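The Long Wire to the Pump House

When Kavitha Sundaram bought the old farm outside Bamadport, the pump in the lower field was already weak. It started, it made a tired sound, and after some minutes it stopped. The seller told her that the motor was finished. She almost ordered a new one.

Her neighbor Venkatesh Iyengar repaired radios for many years, and he asked her to wait. He put his meter on the supply at the house and read 120 volts. Then he walked down to the pump house and measured again while the motor was running. There he read 100.

The missing 20 volts were in the wire. Every wire has some resistance, and when current flows through it, a part of the voltage is dropped along the way. With the pump switched off, no current flows, and the meter at the far end shows the full voltage. For this reason many people test the line, find it good, and blame the motor.

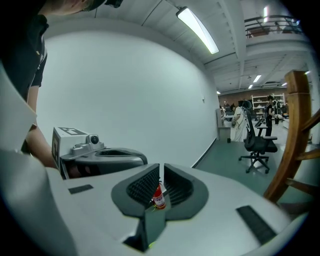
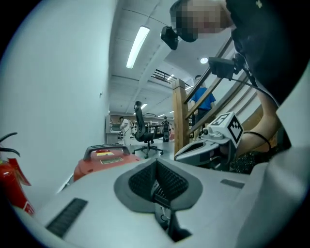

"You must measure under load," Iyengar told me in November, when I visited them both. He has said this sentence so often that Sundaram now says it together with him.

The calculation is a small one. The motor was drawing 20 amperes, and 20 volts divided by 20 amperes gives one ohm for the whole path, out and back. Many beginners forget the second half. The current must return, so the length of copper is double the distance they walked.

They pulled a thicker cable through the same pipe, which took them four evenings. Sundaram kept the old cable. It is lying in the barn, and she wants to use it for the lamp over the gate, where the current is small and the drop will not matter so much.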